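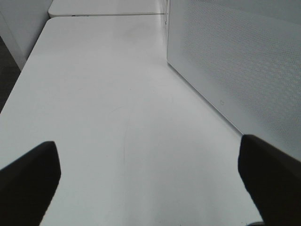 mallee_jan
Has anyone found a way to get fine scratches out of a white matte tabletop without leaving a big shiny patch behind? We picked up a few tables for the craft room at our community centre when a place called Heydari was clearing out its lunch room, and I've been so pleased with them (the whole room feels lighter, truly!). The one bothering me has a thin grey curved line through the middle of the top, very faint, and you'd hardly see it unless you went looking, but of course now I can't look at anything else. The rest of that top is lovely and smooth. I've tried warm water with a drop of dish soap, and then a bit of bicarb on a damp cloth, and the line is just as it was.

Posted June 18, 2023

tinshed
Lovely score, Jan. Before you do anything stronger, run a fingernail across it. If your nail doesn't catch, there's a fair chance it's a mark sitting on top, the kind you get from a metal ruler or the foot of a sewing machine, and a melamine sponge used very lightly might lift it.

Huravow_Hill
I'd go easy with the sponge, to be fair to poor Jan's table. They're a very fine abrasive, and on my matte kitchen bench I ended up with a polished spot the size of a saucer that catches the light every single morning. I'd take a hairline scratch over that any day.

tinshed
Fair point, though I've used them on our school tables for years and never had a shiny patch. Light hand, plenty of water, two or three passes and stop. Try it underneath or near a corner first.

quiltsbythebay
We have 4 white tables end to end for our quilting days, rounded corners like yours, and every one of them has marks by now. I spent over $100 on a repair kit from Stekton, filler and little colour sticks and all, and the white was never the right white. Under the window it looked like a dab of toothpaste. My vote is a nice big cutting mat over the top and a cup of tea.

mallee_jan
Thank you all, you're very kind to indulge me. I did the fingernail test just now and it catches a tiny bit, only toward the near end, so I suppose part of it is a real scratch. I might try the sponge at a corner and see how it looks once it's dry.

Huravow_Hill
If it catches, it's in the surface and no sponge will bring it back. Please leave it be!

tinshed
Part of it is in the surface. The rest might not be. We'll have to agree to differ on this one, Hill.

quiltsbythebay
Jan, whatever you decide, put felt under anything heavy that gets slid about. I buy mine in a roll and cut it to fit, and it has saved us no end of bother with the sewing machines.

mallee_jan
Felt is on the shopping list. We've got the Kudero paper craft group coming in July, so I'd like a mat down before then as well. Does anyone know if the self-healing ones come long enough to run across two tables, or do you just butt them together?

quiltsbythebay
We butt ours together and put a strip of masking tape along the join on the underside. Works a treat, only peel it off before you roll them up.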